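Guides > Housekeeping > Linen Handling > Section 4

Section 4. Handling and Folding Large White Linens

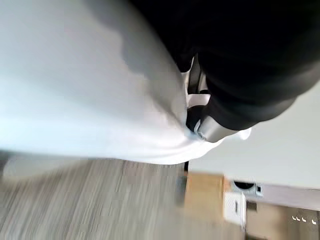 Figure 4-1. Large white cloth held at a gathered point, with the lower hem hanging free.

14 shares | 3 comments

4.1 Purpose

This section sets out the method for lifting, checking, folding, and storing large white cloths at Stillow guest residences. It applies to flat sheets, table covers, and furniture covers of the Ziturholm range. Fitted sheets are covered in Section 5. Blankets and quilts are covered in Section 6.

Staff who have used the earlier edition of this guide should note that the fold sequence in 4.4 has changed. Cloths are now folded lengthwise first, so that the size tag remains on the outside of the finished bundle.

4.2 Before You Begin

1. Confirm that the cloth is fully dry. Feel the hem and all four corners. Hems are thicker than the body of the cloth and hold moisture longer.

2. Wash and dry your hands. Remove rings, watches, and bracelets.

3. Clear a folding surface that is at least as wide as the cloth when folded in half. Where no table is available, a made bed may be used.

4. Wipe the top of any cabinet or dresser on which folded linen will be set down. Wooden furniture should be wiped with a dry cloth only. Polish residue marks white fabric and does not always wash out.

5. If the room is carpeted, vacuum before bringing in clean linen.

Note: A cloth that touches the carpet during folding may be shaken out and used, provided that no mark or lint can be seen on it. If there is any doubt, return it to the wash.

4.3 Lifting and Checking the Cloth

1. Find one corner of the cloth. Gather a small amount of fabric just inside the corner, enough to fill the grip comfortably. Do not hold the cloth by the hem stitching alone.

2. Raise the cloth slowly and let the remainder fall under its own weight. Large cloths are heavier than they appear, and a quick lift can strain the seam.

3. Allow the folds to open. Do not snap or crack the cloth indoors.

4. Follow the lower hem with your eye from one side to the other. Look for loose thread, fraying, and gray or yellow marking.

5. Turn the cloth and check the second side. Stains often show on one side only.

6. Find the neighboring corner by running the free hand along the hem. Do not let go of the first corner until the second is secure.

Note: White cloth should be checked in daylight wherever possible. Shadows in the folds can look like soiling, particularly beside a pale wall. Flatten the area in question before setting the cloth aside for treatment.

CAUTION: Do not walk while a long cloth is hanging in front of you. The lower edge may catch underfoot or on the corner of a cabinet. Gather the cloth over one arm before moving.

4.4 Folding

1. Lay the cloth flat with the size tag facing down, at the corner nearest you.

2. Smooth from the center outward with the flat of the hand. Work out any creases left by gathering.

3. Bring the two long edges together. Line up the hems, then the corners.

4. Fold lengthwise once more. The strip should now be one quarter of the original width.

5. Bring the short ends together and smooth again.

6. Fold in half from the closed end until the bundle is 40 centimeters long or less. This is the depth of the standard Prokell shelf.

7. Tuck in any loose corner. A corner left out will crease under the weight of the stack and may catch when the bundle above it is removed.

Two people should fold any cloth of size code 57 or larger. Each person holds two corners, and the person nearest the door walks in toward the other. The person standing still takes all four corners before the lower fold is picked up.

4.5 Storage

1. Place bundles on the shelf with the closed fold facing outward.

2. Keep table covers and sheets in separate stacks. The two fabrics look much alike when folded, so check the tag.

3. Leave a hand's width between the top of the stack and the shelf above.

4. Put newly washed linen at the bottom of the stack and take from the top.

5. Record the stack on form 237 and leave the form in the tray inside the cabinet door.

Note: Unfinished wooden shelves must be lined before use. Plain white cotton or acid-free paper is suitable. Do not use newspaper or printed wrapping.

CAUTION: Do not store scented sachets in direct contact with white linen. The oils can leave yellow spots - these may not appear for several months.

4.6 Cloths Set Aside for Repair

Cloths with an open hem, a tear, or a pulled corner should be folded loosely and placed in the MacDonald repair bag. Attach a paper tag showing the room and the position of the damage. Do not use safety pins. Tears shorter than 29 millimeters are mended on site; longer tears are sent out with the September and March collections.

For stain treatment, see Section 7.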